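A Morning at the Gosine Open Day: The Sorting Cell

Gosine opens its test hall to outside visitors once a year, in March, and this time I got a place. The sign-up form asked which cell I wanted to spend the morning at. Most people picked the palletizer because it is big and fast. I picked the small parts sorting cell, since we are thinking of setting up something like it at our own shop and I wanted to see how much looking after it needs.

The hall is on the ground floor, with a gray coated floor and yellow lines to show where you can walk. You get safety glasses at the door and a sticker for your jacket. Groups were kept small and we were allowed to stay as long as we liked.

How the cell is laid out

The job is to sort electrical parts, mainly push buttons and modular circuit breakers, between a green conveyor and a few plastic trays. Two arms work from the same side of the belt, each with a black two-finger gripper. The trays sit right at the near rail, so the arms never have to reach far. A second green belt meets the first at an angle, and there is a drive chain down by the junction. A padded table runs along the far side of the belt, and the operator sits there with a clear view of the whole length.

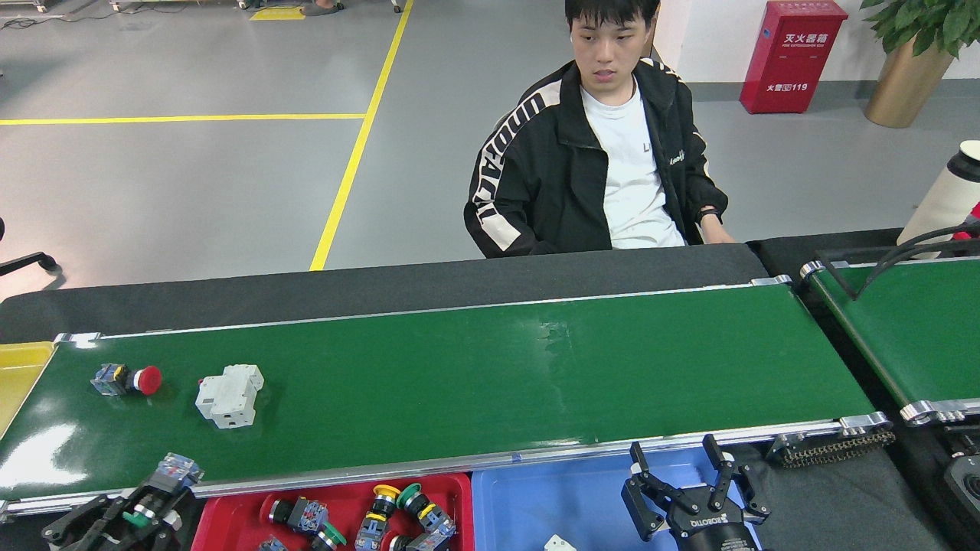
Rüegg asked whether the trays were bolted down, and said that on their own line a tray that had slid by the width of a finger had cost them most of a shift before they found it. The guide said no, they are only set against marks, and checking them is the first item on the start-up sheet. He agreed it was a weak point. They have a fixture on order from Garnel that will hold all of the trays in one piece, so that you can lift them out for cleaning and put them back in the same spot.

I asked about the grippers. The fingers are a bought-in type and the pads are the part that wears. They log every pick, and they change pads at 700 hours whether they look bad or not. Before they had that rule they waited for drops, and the drops always came in the middle of something. A pad change takes a few minutes per hand. Closing force is set separately for the buttons and the breakers. The breakers have flat sides and are easy. The buttons have round heads and a contact block at the other end, and where you take hold of them matters a good deal.

The belt itself gets wiped at the end of each day with a damp cloth and nothing stronger. They tried a cleaner once and it left the surface slick enough that round parts rolled. The glossy green also throws back the ceiling lights, and the guide said they had spent more time on lighting than on anything mechanical. They are trying out a shade over one end.

The start-up check

We were shown the start-up check step by step. Trays to their marks, rails wiped, chain looked at for slack, both hands opened and closed with nothing in them, then a slow run with a handful of mixed parts. The slow run uses breakers and buttons together on purpose, with red and green heads close to each other, so that the arms have to pick out one part from a group. If a part is dropped or put in the wrong tray, the run is done over from the start. It needs 3 clean runs in a row before the cell goes to normal speed.

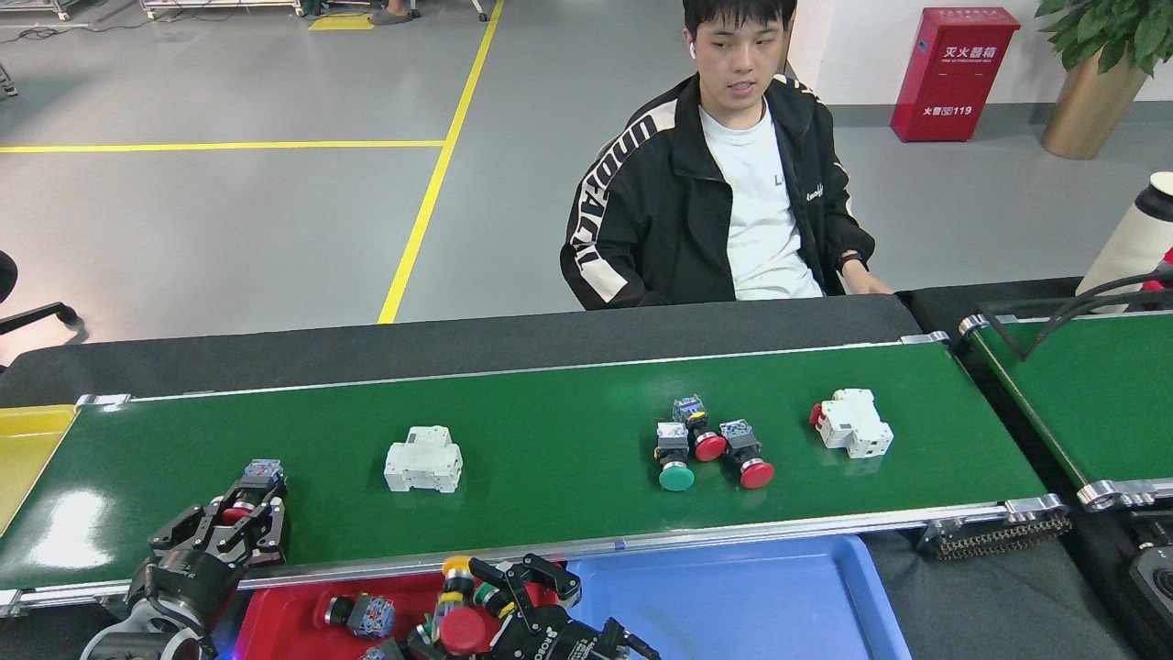 Chain and rollers

The chain gets a check for tension every 400 hours and a light oil at the same time. The guide let us look at the guard and the two screws that hold it. It comes off with one hex key, which I liked. On our Prindimell line at home you have to take off a side panel first, and so it tends not to get done.

End rollers are cleaned weekly. Dust and bits of plastic collect there, and after a while the belt starts to track to one side. There are adjusting screws at both ends, and the advice was a quarter turn at a time, then let the belt go all the way round a few times before touching it again.

Cables were the other subject. One of the spare cables on the shelf had a tag with 329 on it, which is the number from their fault log. It had been rubbing on a bracket and caused stops that came and went for two weeks. They now leave more slack and look over every cable on Sunday, when the hall is quiet.

Getting there

Parking is behind the building and fills up early. There is coffee in the lobby but no lunch, so bring something. The form for next year's open day goes up in January, and the sorting cell will be on the list again with the new tray fixture in place.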